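Schreibst du gern über Fußball? Dann komm zu uns in die Redaktion!

Ich bin Sofia und leite seit ein paar Jahren den Frauen- und Jugendfußball bei Vovov, unserem kleinen Online-Magazin für alles unterhalb der großen Bühne. Zum November suche ich jemanden, der mit mir die U17 und die zweite Liga der Frauen betreut, auf Honorarbasis und gern auch neben Studium oder Job.

Was du bei mir machst? Du fährst zu Spielen (meistens in der Region, ab und zu auch mal weiter weg), schreibst Vorberichte und Spielberichte und redest danach mit den Trainerinnen und Trainern. Ein Vorbericht hat bei uns 70 Zeilen, mehr liest am Handy eh keiner. Ich mag Texte, in denen steht, warum eine Mannschaft im 4-3-3 ihre linke Seite nicht zubekommt. Phrasen über Moral und Wille streiche ich gnadenlos, das sag ich lieber gleich!

Eine Ausbildung im Journalismus brauchst du nicht, ich hab selbst auch keine. Du solltest aber eine Aufstellung fehlerfrei abtippen können, auch wenn der Abpfiff erst zehn Minuten her ist und es regnet. Führerschein wäre super, zu manchen Plätzen fährt am Wochenende kein Bus.

Bezahlt werden 58 Euro pro Spielbericht plus Fahrtkosten, Vorberichte rechnen wir extra ab. Reich wird davon niemand, aber das Geld kommt pünktlich, darum kümmert sich Indrek Sproģis. Er macht bei uns auch die Statistik und beantwortet dir jede Frage zu Zweikampfquoten, auch nachts.

Schick mir bitte zwei Textproben und ein paar Sätze zu dir. Eine davon darf gern ein Verriss sein. Ein Foto oder einen lückenlosen Lebenslauf brauche ich nicht. Wenn mir deine Texte gefallen, telefonieren wir, und danach gehst du einmal mit mir zu einem Spiel (natürlich auch bezahlt).

Bewerbungen bitte an mich, Sofia Triantafyllou, Betreff „U17“. Ich antworte allen, manchmal dauert es halt ein paar Tage.

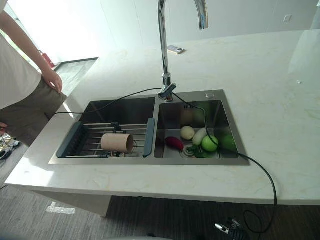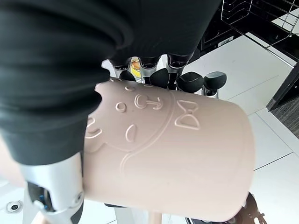

Oben: Doppelspüle mit Abtropfgestell. Unten: Finger und Becher aus der Nähe.

Stand: August 2022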